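Student Robotics and Clubs > Project Critique

Topic: Two-arm kitting project, would you enter this?

kpanyasiri
Posted 18 June 2022
Our class project for the Brullberg open day is kitting. Two arms, four yellow bins, parts go from the bins to a steel tray in the middle. The parts are a motor board, a wire harness, small motors and a twisted lead. My partner Ihor wants to enter it in the student round at Trisari as well. I'm not convinced it's ready and I'd like people outside our class to say so, or tell me I'm wrong. The software is called Botik, we wrote most of it this term. Pics:

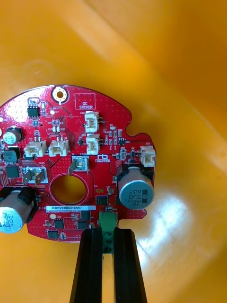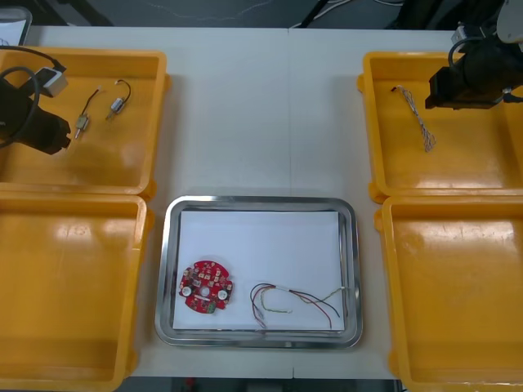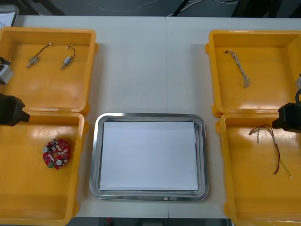
My worry is the success rate. Ihor logged 64 tries and called 50 of them good, but "good" meant the part ended up somewhere on the paper. Nobody wrote down which way the board was facing. If a judge asks, we have no answer.

- Kanokwan Panyasiri

solderwick
50 out of 64 doesn't impress me, and it impresses me less with that definition. Also, a green terminal block is an odd thing to grab a board by. Did you pick that spot or did Botik?

kpanyasiri
We picked it. The faces are flat and the fingers close on it well. I argued for the edge of the board and lost.

solderwick
Then you were right and should have argued longer. Terminal blocks are soldered to take a wire and a screwdriver, I wouldn't hang a whole board off one a few hundred times.

ihor_dov
Ihor Dovhaniuk here, the partner. The board weighs next to nothing. The edge has parts close to it and I'd sooner stress a connector than crush a capacitor. And we only have 2 boards, so believe me I thought about it.

old_relay
I'm with Ihor on the grip. Where I'd push back is the harness. Rigid parts are the easy half. Can it put the harness down the same way twice?

ihor_dov
No. It lands on the paper and that's all we ask of it.

old_relay
So drop the word "kitting" from your poster. Call it sorting or transfer. A kit where the harness lies any old way is a pile of parts.

mbecker_jr
Bit harsh? It's a class project. We went to Becerra last June with one arm that pushed blocks and people were nice about it.

solderwick
People being nice is how you end up with 50 out of 64. Do 20 runs with the rules written down first, board orientation included, and post every one of them, bad ones too. If the number drops, print the lower number.

kpanyasiri
That's what I've been asking for. Ihor?

ihor_dov
Fine, 20 runs. I'm keeping the grip where it is though.

solderwick
Check the solder joints on that terminal block before and after, then.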